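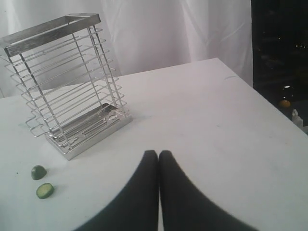

Drerance 双臂厨房台面示教数据集 说明文件

版本 0.4,三月整理。维护人 Zorica Hoxha,采集端问题请找 Haris Popescu。

概述

本数据集由人工遥操作采集,任务限于白色台面上的小件食材与厨具的抓取、移动和放置。操作员用一对主臂带动一对从臂,不使用脚本轨迹,不做自动重试。当前版本共 1000 条轨迹,其中 700 条用于训练,225 条用于验证,剩余部分留作复核,不随包发布。划分按采集批次进行,同一批次不会跨子集出现。

采集地点为 Dernwood 实验间,台面后方挂白色布帘。布帘没有绷平,褶皱位置在各批次之间有变化,做背景减除时不要假设其固定。台面有使用痕迹,未做修图。

目录结构

episodes/ 每条轨迹一个子目录,目录名为六位序号
episodes/序号/state 从臂关节角与夹爪开度
episodes/序号/action 主臂关节角与夹爪指令
episodes/序号/cam_top 外部视角
episodes/序号/cam_left 左腕视角
episodes/序号/cam_right 右腕视角
meta/tasks 任务文本,中英文各一份
meta/split 子集划分
meta/flags 逐条质量标记

状态与动作

每条手臂取六个关节角加一个夹爪量,双臂合计十四维,左臂在前。关节角单位为弧度。夹爪量为归一化开度,0 为闭合,1 为全开,归一化以各批次开机标定值为准。action 记录的是主臂读数,没有经过滤波,与 state 之间存在跟随延迟。训练时如需对齐,请自行估计偏移量,不要直接把 state 后移一格当作 action 使用。

时间戳取自采集主机,三路图像各自打戳,写盘时按最近邻对齐到状态序列。对齐后仍缺帧的位置保留空值,读取脚本遇到空值会报错退出,可用 allow_gap 参数放行。

任务组成

任务文本按物体和目标位置书写,例如“把辣椒放进圆盘”“把黄瓜片移到台面左侧”。文本只描述目标,不指定用哪只手。双臂交接类任务单独编组,读取时用 group=handover 过滤。

两臂工作区在台面中部重叠。重叠区内的轨迹以一臂让位、一臂操作为主,也有两臂同时靠近同一容器的情况,这类轨迹的外部视角遮挡较重,flags 中标为 occl。 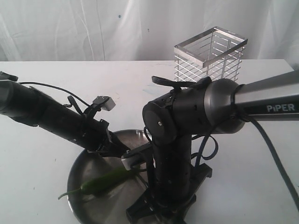 Kastriot Softić 在评审时提出,occl 不应作为剔除条件,因为遮挡最重的那些轨迹恰好覆盖了两臂间距最小的状态,删掉以后策略在中部会明显变得犹豫。他建议保留全部 occl 轨迹,只在训练外部视角编码器时降低权重。

该意见已采纳。0.3 版中默认剔除 occl 的过滤器已移除,权重由 occl_weight 控制,默认 0.5。要复现 0.3 版的结果,把该值设为 0。

示教规程

操作员上机前先完成 18 条练习轨迹,练习数据不入库。正式采集时遵守以下约定:

开始前两臂回到起始位,夹爪全开。
接近物体时先对准再下降,下降过程中不做横向修正。确需修正的,抬起后重来。
夹爪闭合后停顿约半秒再抬起。
放置后先松开,再沿接近方向退出。
操作中途物体滑落的,继续做完并标 slip,不得中断重录。
两臂发生接触的,立即松开主臂,整条标 contact。

contact 轨迹保留在包内,默认不进入训练子集。Zdenka Kos 负责逐条复核 contact 与 slip 标记,复核以腕部视角为准,外部视角只作参考。

细长物体

细长件单独说明。夹爪指尖为弧形收口,夹持圆柱类物体时接触区很短,物体容易绕接触点转动。规程要求夹持点尽量靠近物体中段,夹紧后先小幅抬起,确认姿态不变再移动。姿态变化超出操作员判断范围的,标 pivot。 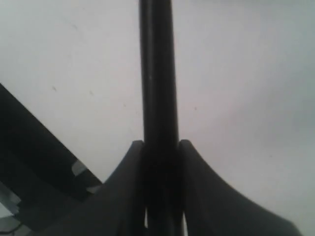
pivot 的判定带有主观成分。两名标注者对同一批数据的结果并不完全一致,有分歧的条目在 flags 中写作 pivot?,问号为字段的一部分,解析时不要去掉。夹爪开度读数在夹持细件时接近闭合值,单凭开度无法区分“夹住”和“夹空”,需结合腕部图像判断。

已知问题

早期批次的左腕相机曝光偏高,浅色物体与台面对比度低。
右腕相机在部分轨迹中焦点偏移,图像发软,未剔除,标 soft。
线缆会进入外部视角,位置随手臂运动变化,没有掩膜。
金属容器表面有反光,按颜色阈值分割不可靠。
主臂夹爪扳机存在空行程,action 的夹爪量在小开度段分辨率偏低。

读取

参考读取器为 Hernov,用法见 tools/ 下的说明。旧版读取器 Suominen 仍可打开状态与动作,但不识别 pivot? 和 occl_weight,不再维护。

不适用范围

数据中没有力或力矩通道,不适合训练依赖接触力的策略。数据也不包含切、剥、搅拌等改变食材形态的动作。背景和光照单一,直接迁移到其他台面前应补采本地数据。

变更

0.4 移除 occl 默认过滤;新增 pivot 与 pivot? 标记;修正部分批次左右腕目录互换的错误,由 Nikola Hoxha 报告。
0.3 增加交接类任务。
0.2 时间戳改为三路独立记录。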